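Search tickets, parts, people... Go

Ostcombe Shared Workshop: build tickets
Floor-cleaning arm (Cornonano build): loses the edge in corners
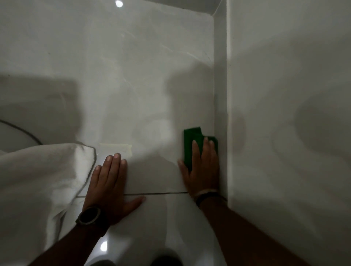
Opened by: Emerson Dantas
Status: open, sort of
Dated: 11 October 2021

Right, so I'm putting this in as a ticket because I've told three different people three different versions of it by the kettle and I'd like one place to point at.

The arm does open floor beautifully now. Long strokes, nice even pressure, no complaints (very happy with it!). The trouble starts when it has to follow the bottom of a wall. It runs along the trim quite nicely, gets near the corner, and then either lifts off early or digs in and stalls. When it stalls the Holine driver board throws error 5 and I have to power the whole thing down and home it again, which takes ages and makes a horrible noise.

I've been copying how a person does it by hand, on my knees on the bathroom tiles with a folded green pad. One hand flat on the floor to lean on, the other pushing the pad right into where the tile meets the white strip. You don't think about it at all until you try to write it down as numbers. My fingers are doing all sorts. They're spread out over the pad and each one seems to push a bit differently, and the arm has one flat plate with a bit of foam on it.

What I've tried so far, in order:

1. Turned the pressure limit down from 50 to 30. No more stalls, but it skates over the last bit of the corner and doesn't really clean anything. Put it back.

2. Slowed the approach. Helped a little. It still lifts early on maybe every other pass, and I can't see a pattern in it.

3. Swapped the foam for the softer stuff out of the Pimentel box under the bench. Much worse! It folds under itself and the plate ends up riding on the trim. Whoever wants the rest of that foam can have it.

4. Checked the wrist joint for play. There was some, so I nipped up the two grub screws. The open floor strokes got better again but the corner stayed the same, so it wasn't that, or it wasn't only that.

5. Ran it with the distance sensor unplugged and the wall position typed in by hand. This is the interesting one. It went right into the corner and came out again, no lift, no error, four passes running. Plugged the sensor back in and it lifted on the very first go.

So I'm fairly sure it's the sensor. My guess is the glossy tile. These are shiny white ones and the ceiling light bounces straight back off them as a bright little spot, and I reckon the sensor gets a bounce of its own and decides the wall is nearer than it is. The off-white wall is matt and I'd expect that to read fine. I haven't proved any of this, mind you. I held a bit of card over the tile for one pass and it behaved, but one pass is one pass.

Reply from the electronics bench:
Which way is the sensor pointing? If it's tipped down at all you'll be reading floor. Try it level, or a touch up. Also can you paste the raw readings, I can't do much with "it lifted".

Me again. It was tipped down, yes. Quite a lot, because I'd mounted it off the same bracket as the pad plate and never gave it another thought. I've printed a new bracket that holds it level and that one's on now. Raw readings are in the build folder under corner_runs, sorry about the column names, I changed my mind halfway down.

With the new bracket: no early lifts on the spare tiles in the workshop. On the bathroom floor at home it lifted once, in the corner by the door, where the skirting has a bit of a bow in it. No error 5 at all with the limit back on 50.

Still to do: filter out single odd readings before the arm reacts to them, and find a pad that bends in the middle so it can get its edge down into the join. I've got a folded cloth held on with a bulldog clip for now. It's ugly and it slips. If anyone has a strip of something springy, as long as the plate or a bit longer, leave it in my tray please and I'll try it next time I'm in.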